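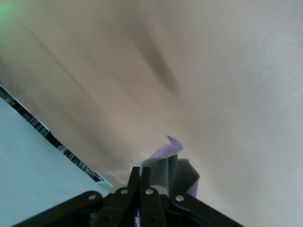

The small cloth, purple on one side and gray on the other.

In Sorau my mother had 46 cloths and she knew every one of them. When I moved to Plellano I took only 2. One was white and went to pieces in the first winter. The other was purple with a gray back, very soft, and it stayed.

The flat was number 314, on the side where the morning does not come. I cleaned it in August, in the evening, when the stairs were quiet. I started always with the window, then the shelf, then the table where I ate. The gray side was for dust and the purple side was for glass. I do not know who made this rule. Maybe it was me.

My neighbor across the hall came from Vik. She was an old woman and she cooked fish with the door open. One evening she stood at my door and looked how I was folding the cloth, first in half, then again, with the corner out.

"You fold like somebody from Sorau," she said.

I asked her how she could know this. She said that she worked for one year in the laundry at Pasel, before it closed, and the girls from Sorau left always one corner out, so that the next person could take it quickly.

I had worked in no laundry. But my mother took the bus to Pasel every morning when I was small, and she came home with red hands, and she did not speak about it. I thought she was in an office.

The old woman put out her hand and I gave her the cloth. She opened it and folded it again, slower than me. The corner stood up a little – purple, thin, like an ear.

"Did she sing?" I asked. "One of them. Tall, with a gap in her teeth."

"They all sang," she said. "It was very loud in there." Then she remembered her fish and went back across the hall, and she had still my cloth in her hand.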